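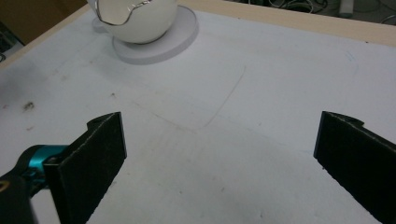

Table top in matte white or light gray, with a faint pencil outline and surface marks.

Faline Table Top
Made by Ersoy
Matte white or light gray

Tables > Tops and legs > Faline

The Faline is a plain, flat top for craft rooms, classrooms, repair counters and packing areas. It is sold as a top only. You can put it on Tolia legs, on a pair of trestles, or over a table you already own. There is no printed grid, no ruler along the edge and no cutout for cables.

Ersoy has made the Faline in the same size for years, and almost 2,000 of them have gone out to schools and small shops. We carry it in two colors and one size.

Size and details

Length: 61 inches
Depth: 26 inches
Colors: matte white, light gray
Face: matte, one side only
Underside: unfinished, with pilot holes for Tolia legs
Edges: square, with the corners slightly eased
Included: top, 6 felt dots for trestle use, one instruction sheet
Not included: legs, screws, edge clamps

The pilot holes match the Tolia plate and nothing else that we sell. If you have other legs, mark and drill your own. The stop collar for your drill bit should be set to the depth printed on the instruction sheet. Going deeper will raise a bump on the face.

About the surface

Matte white shows everything. Pencil, pen, glue, dirt from the bottom of a box - it all stands out more than it would on wood or on a dark top. Some buyers want that. If you sort small parts or look for dropped beads, a pale surface makes them easier to find. If you want a table that looks clean between cleanings, order the gray.

The face takes pencil well. You can draw a layout right on it, such as the outline of a tray or the spot where a machine should sit, and work to that line for as long as you need it. Use a soft pencil and a light hand. A light line can be hard to see from across the room, so go over it again if more than one person has to follow it. Hard pencils can leave a groove that stays after the gray is gone.

Ballpoint and marker are another matter. Both soak into the face a little if they are left overnight. Wipe a fresh blue or black pen mark right away with a damp cloth and a drop of dish soap. An old mark will usually get lighter but may not go away.

The matte face also cuts down on glare from ceiling lights, which helps if you take pictures of your work or do close work for long stretches. It has some grip, so paper stays where you put it. Round things will still roll. There is no lip on any side.

Cleaning

For everyday dust and gray smudges, use a soft cloth and warm water. Dry the top afterward, paying attention to the edges.

For pencil, use a white vinyl eraser, then wipe off the crumbs. Pink erasers can leave color behind.

For dark spots and stuck-on dirt, lay a damp cloth over the spot for a few minutes and then rub in small circles with dish soap. Repeat if needed. Stains that have been there a long time may leave a shadow.

For glue, let it dry fully and lift it with a plastic scraper. Metal blades will scratch.

Do not use scouring powder, steel wool, acetone or anything sold as a polish. Polish makes shiny patches in the matte face and they can't be removed. Melamine sponges will do the same thing if you press hard, so try one near the back edge first.

Spray cleaners are fine if they contain no bleach. Spray the cloth and keep the spray off the edges.

What it should not be used for

The Faline is not a cutting board. Put a mat down before you use a knife. It is not made for hot pans, heat guns or soldering irons, and the warranty does not cover burns. It is an indoor top. Tops kept in unheated garages have come back to us bowed, and we do not replace those.

Do not sit or stand on it.

Putting it on legs

Lay the top face down on a blanket or on the flat carton it came in. Check that there is no grit underneath. Set each Tolia plate over its pilot holes and start all the screws by hand before you tighten any of them. Tighten in a cross pattern. Turn the table over with a second person holding the far end, and lift it by the top. Lifting by the legs can pull the screws.

For trestles, stick the felt dots to the trestle rails, three on each, and set the top down on them. The dots keep the top from creeping but they do not lock it. If people will lean on the table, add clamps.

Two tops can be set end to end or back to back. The edges are square enough to meet closely, but there will be a thin seam, and small parts will find it. Cover it with tape if that bothers you. Painter's tape peels off the face without trouble. Packing tape should not be left on for more than a day.

Using it over an old table

Many people buy the Faline to cover a desk that is worn out but still solid. The old surface must be flat. Put down rubber shelf liner first, cut a little smaller than the top so it doesn't show. If the old desk is shallower than the Faline, keep the overhang at the back, against the wall.

Customer comments

"I have three of these in my repair shop. They get dirty by noon and I wipe them down when I close. The oldest one has a couple of dark spots that I have stopped trying to get out. Flat as the day it came."
Fitzgerald Mbeki

"Good top, too bright for me. I sent it back in April and got the gray. The exchange was easy but I paid the shipping."
Arlo Yazzie

"We draw the placement lines in pencil and rub them out at the end of the term. Wish it came in a longer size."
Tomás Quinlan

"One corner was crushed when it arrived. Valto sent another. The second carton had more padding on the corners."
Ataberk Keskin

Questions we get by phone

Can the top be cut down?
Yes, with a fine-tooth blade and tape over the cut line. Cut from the underside if you use a circular saw. The cut edge will be bare, and you should seal it the same day. A top that has been cut can't be returned.

Are both sides usable?
Only one side has the finished face. The other side is rough and will mark anything you slide over it.

Does the white turn yellow?
In direct sun, it can warm up in tone over the years. A part of the table that stays covered by a mat or a box may end up a slightly different shade. Move things now and then if the table is by a window.

Is the tone even all over?
Close to it. A matte white face can look a little gray in places, depending on the light and on how it has been wiped. A new top should have no stains or specks that stay after cleaning. Call us if yours does.

Can I repaint it?
Paint does not stick well to this face. We do not suggest it.

Do you sell samples?
Yes. A sample chip of each color is mailed in a plain envelope. Try your own pens and glue on it before you order.

Shipping and returns

Faline tops ship flat in their own carton, one to a carton. The driver will bring it to the front door or loading dock, and a second person should be there to help carry. Open the carton and check all four corners before you sign. If there is damage, write it on the delivery slip and take a picture of the carton as well as the top.

Unused tops can be returned in the original carton. Tops with drilled holes, pen marks or glue on them are not accepted. Pencil is fine if you have erased it.

Legs ordered at the same time ship separately and may come on a different day.

For orders of more than one carton, or for help matching the Faline to legs you already have, ask for Tobias Thibodeaux at the Valto sales desk.

Page updated Wednesday, July 18, 2018

See also: Tolia legs, trestles, felt dots (refill sheet), edge clamps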